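Keeping the grippers going at Grudmont
16 Nov 2020

Mwanaisha Wanyama keeps her spare foam in a biscuit tin. It's closed-cell sheet, cut into strips the width of a finger face, and she goes through more of it than anything else in the workshop.

"People ask about motors," she says. "I hardly touch the motors. It's pads, pivots and screws, in that order."

Wanyama looks after the handheld grippers at Grudmont, where operators use them to pick up and put down small goods on a tabletop while the movements are recorded for the Ino arm. The grippers are a two-finger type with black plastic links and a pad on the inside of each finger. She took over the maintenance in May, after several years servicing labelling machines at Dimitriou.

The first thing she did was start a logbook. Each gripper has a page, and each page has a running tally of closes since the last pad change. The best pad so far lasted 484 closes. The worst came off at 98, and she puts that one down to her own gluing.

"I hadn't cleaned the old adhesive off properly. It looked clean. You need to go over it with a fingernail, and if the nail drags you're not finished."

Her routine for a pad change hasn't varied much since. The old foam is peeled from the top of the finger downwards, the residue is rubbed off with isopropyl, and the new strip is pressed on and left under a clamp overnight. She trims the edges the next morning with a fresh blade. Foam trimmed before the glue has gone off tends to pull away at the corners, and the corners are where wear shows up first anyway.

"The bottom corner goes ragged and then it starts catching on things. A bit of fraying I'll live with. Once I can lift the edge, it comes off."

The pivots take less time. She checks each brass-lined hole for play by holding the mount still and rocking the link sideways. If there's movement she can feel, the link is replaced. She doesn't grease them, having tried it once and spent the following week picking fluff out of the joints.

Screws get checked at the start of every shift. Wanyama marks each head with a line of paint so that anyone can see if it has turned. In the early weeks she was tightening them by feel and cracked 2 mounts doing it. A small torque driver fixed that problem.

The table matters too, she says. Grudmont's operators work on a white board with a light wooden edge, supplied by Ukodwood, and she wipes it down before each session. Grit on the board ends up in the foam, and from there it scratches whatever is picked up next.

Then there's the closing check. With nothing between the fingers, she brings them together slowly and looks for the pads meeting flat along their length.
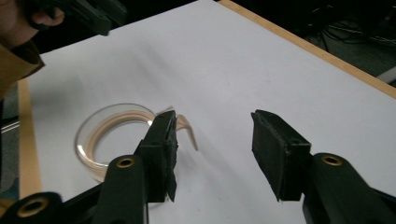
If one side touches early, she loosens the mount, squares the finger and starts again. It can take three or four goes. A finger that leans will still hold a box well enough, but thin or springy items roll out of the grip, and the operator usually blames themselves.

"They'll spend half an hour trying to pick up a coil of something and think they're having a bad day. I'd sooner they brought it to me after the second miss."

She has asked for that in writing, on a sheet taped inside the storage cupboard. The sheet also asks that grippers be put away open, so the foam isn't left squashed, and that cables be unplugged by the connector. The last request has been underlined twice.

The logbook is up to entry 298. Wanyama would like to try a denser foam next, and has a sample waiting in the tin. Her only worry is that it may be too slick for the lighter pieces, so it will go on one gripper first and stay there until the page is full.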